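Last revised 2021-03-02. Applies to bilateral and multilateral treaties. For political declarations and joint statements, only steps 1 and 2 are useful.

# How to check a treaty claim in a government statement

A foreign ministry says that another state "is in breach of its obligations under the Protocol." A newspaper repeats it. A reply comes from the other capital saying that the Protocol "does not apply." Both statements may be written in good faith, and a reader with a few hours and an internet connection can usually find out what they rest on.

The procedure below was worked out by the Kitton study group for its own notes on river and border disputes. It does not tell you who is right. It produces a one-page record showing what the text says, who is bound by it, from what date, and with what exceptions.

The running case is the Soltberg Protocol, which was added to the Hultier Convention on shared waterways and which both upstream and downstream governments like to quote.

## What you need

- The full statement containing the claim, in its original language if you can read it
- The treaty text in each authentic language you can read
- The status table kept by the depositary
- Any reservations, declarations and objections, in full
- A plain text file or a sheet of paper divided into columns

Do not start from a summary. Summaries of treaties, including the ones ministries put on their own websites, tend to drop the conditions attached to a duty and keep the duty.

## Step 1: Isolate the claim

Copy the sentence that makes the claim. Underline the verb and the object. "Is in breach of its obligations" is one kind of claim; "has acted against the spirit of" is another, and the second often means that the drafters could not find an article to cite.

Then write down four items:

- the state said to be bound
- the state said to be owed the duty
- the act or failure complained of
- the date of the act

If the statement gives no date, look for one in earlier statements by the same office. A claim with no date cannot be checked past step 3. Record it as undated and move on.

## Step 2: Identify the instrument

Titles are a poor guide. A treaty can be called a convention, agreement, protocol, charter, exchange of notes or something else, and the label does not settle whether it is binding. What counts is whether the parties meant to create obligations under international law. Look at the verbs ("shall" against "should" or "intend to"), and look at the closing clauses. A text with no provision on entry into force deserves a second look, although the absence alone proves nothing.

Note the full title, the place and date of adoption, and the depositary. If the treaty is registered with the United Nations Secretariat, note the registration number as well. It is the quickest way to tell apart two agreements with near-identical names.

In the running case there are 2 instruments, and they have to be kept in separate columns from this point on. A state can be party to the Hultier Convention without being party to the Soltberg Protocol. Press reports run them together all the time.

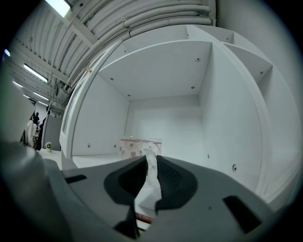
Once the columns are set up, enter the final clauses of each instrument before reading any of the main articles. They are dull, and they decide most disputes of this kind. You are looking for the rules on signature, ratification, accession, entry into force, reservations, amendment, territorial application and withdrawal.

## Step 3: Establish who is bound, and when

Signature and ratification are different acts. With many treaties, signature only authenticates the text and shows an intention to go further. A state that has signed subject to ratification must not defeat the object and purpose of the treaty in the meantime, but it is not yet bound to perform each article. Some treaties do bind on signature alone. The final clauses will say.

Work through the following in order:

1. Find the state in the depositary's status table.
2. Enter the date of signature, if any.
3. Enter the date on which the instrument of ratification, acceptance, approval or accession was deposited.
4. Apply the entry-into-force clause to get the date on which the treaty began to bind that state.
5. Check for a notice of withdrawal, and apply any notice period.

Item 4 catches people out. Deposit and entry into force are often separated by a waiting period, and the treaty as a whole may need a minimum number of ratifications before it binds anyone. An act that took place during the waiting period is not a breach of that treaty, whatever else it may be.

Item 5 works the same way in reverse. The Protocol sets a notice period of 6 months for withdrawal. A state that announces in July that it is leaving remains bound for the rest of that period, and its duties for acts committed before the exit do not disappear with it. A speech saying "we have withdrawn" is not a notice. Look for the written communication to the depositary and use the date it was received.

## Step 4: Read the reservations

A reservation is a statement by which a state excludes or changes the legal effect of certain provisions as they apply to itself. It may be headed "declaration," "understanding" or nothing at all. Go by the effect.

For each one, enter:

- the article affected
- the exact wording
- the date
- any objection, and by which state

Objections need care. An objecting state may say that it does not want the treaty to be in force between itself and the reserving state. More often it does not say so, and the treaty then applies between the two apart from the provisions covered by the reservation, to the extent of the reservation. So two parties to one treaty may owe each other less than they owe the rest.

## Step 5: Read the article, then the words around it

Now read the provision itself. Start with the ordinary meaning of the terms in their context and in the light of the treaty's object and purpose. Context includes the preamble and annexes. The Protocol has 2 annexes, and the phrase "significant reduction of flow," which appears in most of the statements issued about it, is defined only in the second.

Break the article into its parts:

| Part | Question to answer |
|---|---|
| Subject | Which parties does it address? |
| Trigger | What must happen before the duty arises? |
| Duty | To act, to refrain, to notify, or to consult? |
| Standard | Absolute, or "as far as possible"? |
| Exception | Is there a carve-out for emergency or security? |

A duty to consult is not a duty to agree. A large share of the breach claims we have logged turn out, at this step, to concern consultation that was held and led nowhere.

Where the text is authentic in more than one language, compare the versions you can read. The terms are presumed to have the same meaning in each. If they seem to differ, write down both and do not choose.

Leave the drafting history for last. The collected conference papers for the Hultier Convention run to 700 pages, and it is easy to find a delegate who said what you hoped to hear. Preparatory work is a supplementary means of interpretation: use it to confirm a reading, or where the text is ambiguous, obscure, or leads to an absurd result. 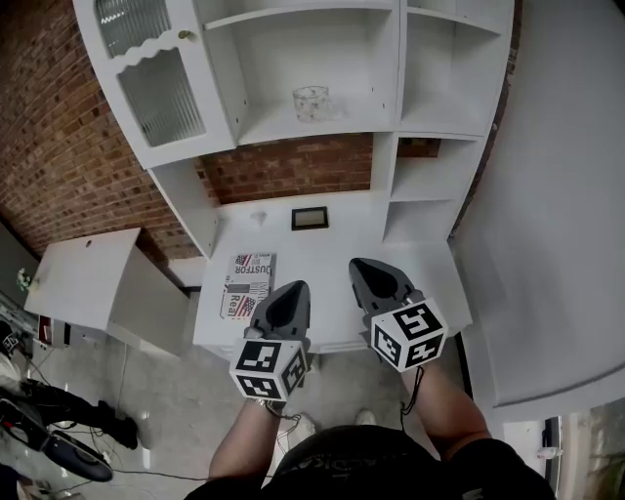

Sheyla Bedoya wrote in to say that step 5 puts subsequent practice too far out of sight. In her view, how the parties have applied an article over the years should be taken into account together with the context, ahead of the conference papers, and a reader who skips it will misjudge any older treaty. She suggests a separate column for agreed minutes, joint commission decisions and notes that went unanswered.

The order she describes is correct, and the column has been added to the template. One caution on filling it: practice has to show agreement among the parties. A single government repeating its own position for many years is evidence of that government's position. Silence by the others may or may not amount to acceptance, depending on whether the circumstances called for a reply. Enter the silence as silence.

## Step 6: Look for a way to settle it

Check whether the treaty has a disputes clause and whether it is compulsory or needs consent in each case. Some clauses require negotiation first. If one side has offered the procedure and the other has declined it, record both letters by date.

## Step 7: Write the record

Keep to one page. The layout we use was adapted from the Pacheco sheet:

- Claim, quoted, with source
- Instrument, with depositary
- Binding on the accused state from / until
- Binding on the complaining state from / until
- Reservations in play
- Article, quoted in full
- Subsequent practice
- Disputes clause
- Points not established

The last line should rarely be blank. Facts on the ground - gauge readings, troop positions, the hour at which a gate was shut - usually cannot be confirmed from documents, and they belong there until they can. Date each record, and check the status table again before reusing an old one.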